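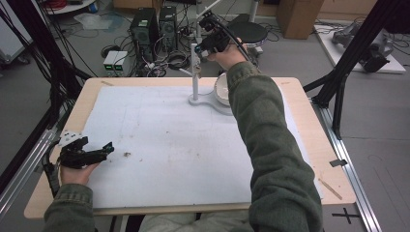

Frequently asked questions: the Plavamden hand-held gripper demonstrations

Last revised December 12, 2023. Maintained by Wanpen Jaidee.

What does Plavamden study?
We study whether a two-arm manipulation policy can be trained entirely from demonstrations made by a person holding the grippers, with no arm in the loop. The person holds one gripper in each hand and does the task directly. The policy is trained on the head view and on the pose and opening of each gripper.

How large is the demonstration set?
The current release contains 3546 demonstrations. Of these, 235 are held out for validation and are never used in training. The split is by session, so no session contributes to both sides.

Why not teleoperate the arms?
Teleoperation was our July baseline. Operators slowed down near contact and paused between the two hands, and the policy learned the pauses. With hand-held grippers the two hands overlap in time. The cost is that a person can reach poses the arms cannot, so every trajectory has to pass a reachability check before it is accepted.

Are the grippers wired?
Yes. Each has its own cable. We tried a wireless link and dropped it over timestamp jitter. The operator has to keep both cables clear of the work area, and this takes some practice.

Why is there foam board on the table?
It gives a plain, light background and a soft surface under the fingertips. It also marks and dents. We do not replace it for minor wear or specks, and models trained on a mix of clean and worn boards did no worse on either.

What objects are used?
Ordinary household items and simple fixtures, such as bowls and upright stands. Starting poses are varied between demonstrations. A bowl may start upright or on its side.

How is gripper pose expressed?
Relative to the pose of the same gripper at the start of each action chunk, plus the pose of the left gripper relative to the right. We do not use a fixed table frame. An earlier version did, and it failed when the table was moved.

What is the main result?
On the Drosturard evaluation, the policy completed 80 percent of trials using the full training set. Trained on a random subset of 1000 demonstrations it was clearly worse, mostly on steps where one hand holds an object steady while the other works. Single-hand steps were affected much less.

What are the common failures?
Two account for most of them. In the first, the policy closes a gripper early when its own fingers hide the target from the head view. In the second, both grippers move toward the same side of a tall object and the run is stopped. Adding a wrist view reduces the first - it does nothing for the second.

Do you filter demonstrations?
Lightly. We remove recordings with tracking loss, dropped frames or a failed reachability check. Slow or clumsy demonstrations stay in if the task was completed. Removing them did not improve the result.

Can I train on the data with my own gripper?
Possibly. Finger geometry matters more than we expected. The Chauke conversion script rescales opening width but does not correct for finger length or shape. Check a few trajectories by replay before training.

Is the code available?
The training code and the converter are in the Nirkton repository. The tracking code is not included at present.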